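# Budgeting for a two-arm tabletop workcell

**Orvokki Hirvonen**

Our department at the Pullamau campus has been asked to prepare a capital request for a bimanual tabletop workcell, to be used for research into household meal preparation. The request closes in October. We have an indicative quotation from Söderlund covering the two arms, and a separate allocation of $2,920 for the table, mounting hardware, cabling and consumables. I would appreciate advice from organisations that have completed a similar purchase on the following points: whether that second allocation is realistic, and which items are commonly left out of a first-year budget.

**Minel Facilities Desk**

The allocation is workable provided that the table is purchased locally and the mounting rails are ordered cut to length. Our centre in Putadum followed that course. We would draw your attention to these matters:

- **Mounting.** Allow for a base plate and rail on each side of the table, together with brackets and clamps. Clamps should be ordered in excess of the calculated number.
- **Spare gripper fingers.** We budget for five pairs per arm in the first year. Lead times from overseas suppliers were 29 business days on our last order.
- **Floor area.** Elbows may swing well beyond the tabletop. The floor plan should be drawn from the reach of the arms and not from the dimensions of the furniture.
- **Props and food.** This is a recurring cost and belongs in the operating budget. Bowls, plates, spoons, a toaster, cereal and fresh fruit are inexpensive individually, but the fruit and bread must be replaced continually.

Freight and GST should be shown on separate lines. Our finance office returned the first submission on that point alone.

**pullamau_stores**

Agree with the above regarding freight. I would add a contingency of 30 per cent on cabling. Ours was exhausted before the second arm was commissioned.

**Putadum Teaching Laboratory**

It is advisable to establish in writing whether the quoted price includes the power supplies and the emergency stop. In our case neither was included - the quotation referred only to "arms, pair" - and a supplementary request was required. Installation was also quoted at a weekday rate, whereas the only access to our building was on a Sunday.
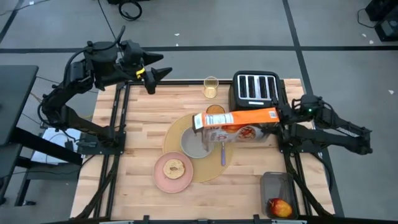
Should a service agreement be purchased in the first year, or deferred until the warranty has expired?

It may be deferred where the warranty covers both parts and labour. If the warranty is limited to parts, the agreement should be included in the original capital request and priced for each arm separately.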